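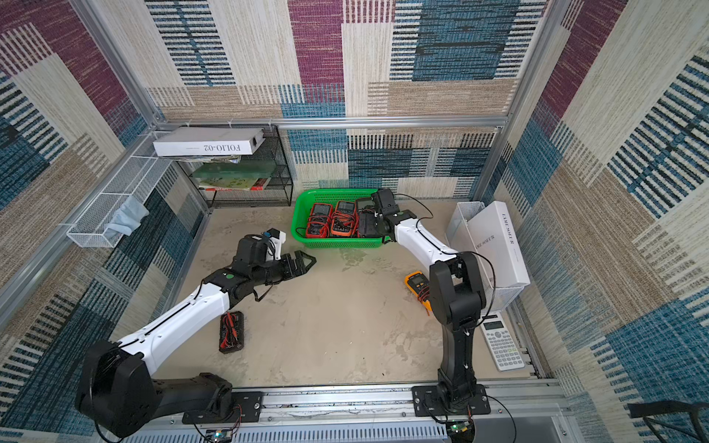 Panneaux à rayures, prune, bleu canard, beige et crème

Tissu ou moquette sur les murs contre l'écho ?

Pushpa Malhotra
13 oct. 2018

Bonjour, je reprends un petit local pour des cours de chant, murs en plâtre, sol dur, ça résonne énormément. Je pense à de la moquette murale ou un tissu épais tendu, motif rectangles et rayures. Budget 400 euros, pas plus. Trois murs ou un seul ? Et on colle ou on agrafe ? Je suis locataire donc il faudra tout enlever un jour. Merci d'avance, un peu préssée, j'ouvre bientôt.

Naveen Bhatt

Surtout pas de colle si location ! Tasseaux vissés, tissu agrafé dessus, laine derrière. Chez moi 4 cm de laine entre mur et tissu, nette différence sur les voix. Sans rien derrière, le tissu mange un peu les aigus et c'est tout.

Pour les murs : deux qui se touchent, pour commencer. Trois si le budget suit.

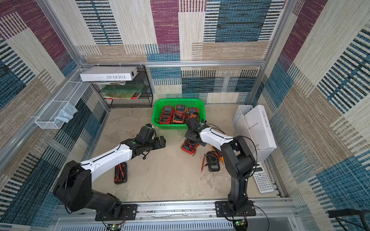
Motif tissé sur trois côtés

Attention aux raccords avec les rayures. Un motif répété demande plus de métrage, compter 5 m de rab. J'avais pris du Prurketti en rouleau, correct, mais ça se détend un peu l'été. Retendre avant de poser les baguettes.

Avant de visser, regarder où passent les câbles. Couper au tableau, vérifier l'absence de tension aux prises, et ne rien visser à la verticale au dessus d'une prise ou d'un inter.
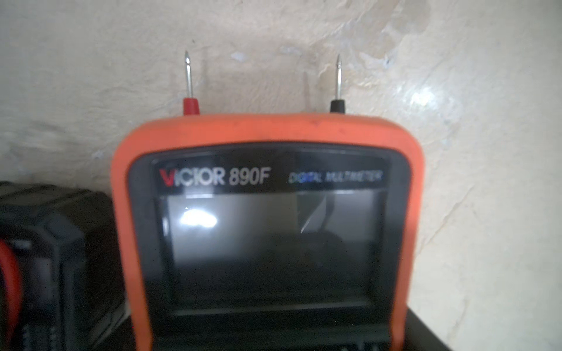
Dans le vieux bâti les gaines partent parfois en biais, donc vis courtes et on va doucement. Pour les trous en partant : enduit, ponçage, un coup de peinture, le bailleur n'a rien dit.

Grerkness

Moi j'ai collé au double face Wiveck, tout est tombé au bout d'un mois. Sinon des gros rideaux ? Pas cher, ça se démonte en dix minutes. Un devis pro dans mon coin c'était jusqu'à 3000 euros, j'ai laissé tombé. Et mettez un tapis par terre avant tout le reste, testez, vous verrez s'il faut encore les murs.

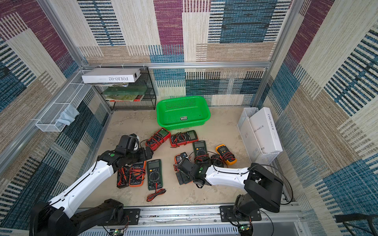 Sujets proches

Tendre un tissu sans faire de plis
Moquette murale : quel entretien ?
Voisin du dessus bruyant, que faire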